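# Curkitley library reading room reopens after the long repaint

The reading room at Curkitley Library is open again, and if you have been making do with the two chairs by the front door since the start of fall, you will be glad to hear that all of the old seats are back in their places, along with a few new ones near the window that looks out on Prultness Lane.

The work took longer than anyone had hoped (old plaster has its own ideas, as anyone who has ever tried to hang a shelf in this town will know), but the room is dry, warm and painted a soft cream that makes the whole place feel a good deal larger. The radiators under the east windows have been bled and rehung, the draft from the side door is gone, and the floorboards that used to announce every visitor have been screwed down at last. A few regulars have already told us they miss the creak. We do have some sympathy!

Part of the delay came from the shelves themselves. When the tall cases along the back wall were moved, the painters found an older layer of paper behind them, a small green leaf pattern, and the library asked Sabina Říha to come over and take a look before anything was covered up. She has looked after old paper and bindings in the county for many years, and she spent the better part of two afternoons on a stepladder with a soft brush and a flashlight. A piece of the wallpaper has been left showing beside the local history case, under a plain sheet of glass, so do go and have a peek at it when you are next in.

"I think it was put up by somebody who liked a cheerful room," Říha said. "The green is still very fresh where the sun never got to it, and I would have been sorry to see it go under the roller."

The local history case has been rearranged too. The earliest thing in it is still the parish account book of 1787, which has been turned to a new page for the winter, one that deals with candles, rope and the mending of a gate. Next to it are the map of the mill fields and a small run of school photographs, which came to us from the Rotich family and have not been on show before. If you recognize a face in any of them, please leave a note at the desk with the name and the row, and we will add it to the card.
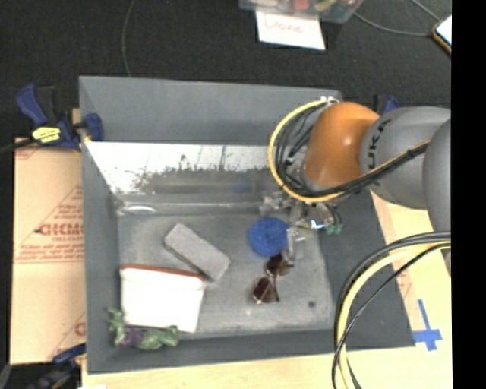
*Gray block with rounded corners, lying in a gray bin.*

The catalog has had some attention while the doors were shut. The staff used the quiet weeks to go through the loan records, and 879 books have been given new spine labels in a larger type, mostly in gardening, cooking and crime, where the old ones had faded to the point that you needed good eyes and a fair amount of patience. The large-print section has moved down to waist height along the south wall, which was the most common request on the suggestion slips, and the atlases have gone to the bottom shelf, where they can do no harm to anybody's toes.

The children's corner has kept its rug and its low table, and story hour starts up again in December at 10:30 in the morning. It will be held in the reading room itself for the first few sessions while the small room next door is finished, so those who come in for a quiet hour with the newspaper may like to plan around it – or stay and listen, as the stories are very good. Parents are asked to leave strollers in the hallway, on the side away from the stairs.

Seating in the room is now set at 50, and there is one long table with lamps and outlets for people who bring their own work. Tickets for the winter talk, on the old ferry crossing at Zastden, are free but do need to be picked up at the desk ahead of time. The talk will be given with the chairs in rows, with the long table taken out, and that brings the number of places up to 62. Tea will be served afterward in the hallway, and if you are able to bring a cake, the desk would love to hear from you.

Books borrowed before the room closed can be returned without a fine until the end of December. The drop box by the side gate is working again as well, though larger picture books still get stuck in the slot and are better handed in at the desk.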